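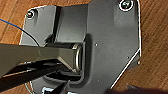
Gearbox rebuild, second entry – 14th March

Five-speed out of the Munthorpe van, the one with 298 on the job card. Box was stripped last session, everything is in trays along the back bench in the order it came off. Lacey Penrose did the strip, I did the cleaning. Notes below are for whoever puts it back together, which will probably be Leanne Naylor.

Bearings

Input shaft front bearing is scrap. Pitting on the inner race for about a third of the way round, and you can feel it with a fingernail. Rear bearing on the same shaft looks all right but the kit has both, so both get changed. Layshaft bearings are taper rollers and had no marks I could find. Old shims from under the outer race are in a bag with the race they belong to. Don't mix them up with the output side ones, they are nearly the same diameter and will go in the wrong place quite happily.

Pulled the input bearing with the two-leg puller and it slipped twice. The third go was with the split plate behind the bearing and that came off clean. Use the split plate first next time.

Synchro rings

Measured the gap between each ring and its cone with feelers, pressed down by hand and turned to seat. Third and fourth are fine. Second is under the limit in the Clula book. First is just over and I would have left it, but Lacey wants it done while the box is open and she is right, it's a whole day's work to get back to it. Fifth I have not measured yet. The ring is stuck to its cone with old varnish and is soaking in paraffin in the small tin.

Second gear dog teeth are rounded on the drive side. Not badly. The driver's complaint was jumping out of second on the overrun, so I think the ring and the teeth between them explain it, but check the selector fork too. The wear pads on that fork are thin at one end. The spring on the second detent was also shorter than the others by enough to see when stood next to each other, so that gets replaced as well.

Parts

Kekivlow sent the bearing and seal kit. Checked against the list:

- input and output bearings, both there
- layshaft tapers, there
- front seal, there
- rear seal, wrong one

The rear seal is for the earlier housing and is too small on the outside. Rang them and they are swapping it, no charge, but they want the wrong one back first. It is in the post tray with the label on. The kit also had no selector shaft o-rings in it although the list shows them. They say those are now sold on their own. Ordered.

Synchro rings are coming from Kaewsai as a pair. They had no second gear in stock and the wait is until June for a new one, so the old gear will be going back in after the teeth are dressed. I have told the owner. He is happy with that provided we write it on the bill.

Casing

Main casing is sound. Tapped holes cleaned out with a bottoming tap by hand. One hole at the bottom of the bellhousing face had half a thread missing, so it has had an insert. Let the threadlock go off overnight before anything is done up into it.

Mating faces scraped and wiped down with thinners. There was a lot of silicone in there from a previous job, including a string of it in the oil pickup trough. No gasket was fitted at the back, only sealant. The kit has a gasket, so the end float will need checking again with it in place – do not assume the old shims will do.

Drain plug magnet had grey paste on it and a few slivers. The slivers look like bearing to me. No tooth pieces.

Torques and setting

Bellhousing bolts 44 Nm, from the book. Lacey had a different figure in her notes from an older box and we looked at it together, hers is for the iron casing. Use 44. Layshaft preload still to be set once the new tapers are in and warm. Heater plate is working again, the fuse had gone.

Mileage since the last rebuild is not known. The only paperwork in the van is an invoice with the number 392 on it and no date, for a clutch.

Still to do

- measure fifth ring once it comes off
- dress second gear teeth
- new pads for the second gear fork, or a fork
- press bearings on, input shaft first
- refit shims and check end float with gasket
- order oil, we have almost none of the right grade left

Leanne, the dial gauge stand is in my drawer. The magnet on it is weak so clamp it to the casing.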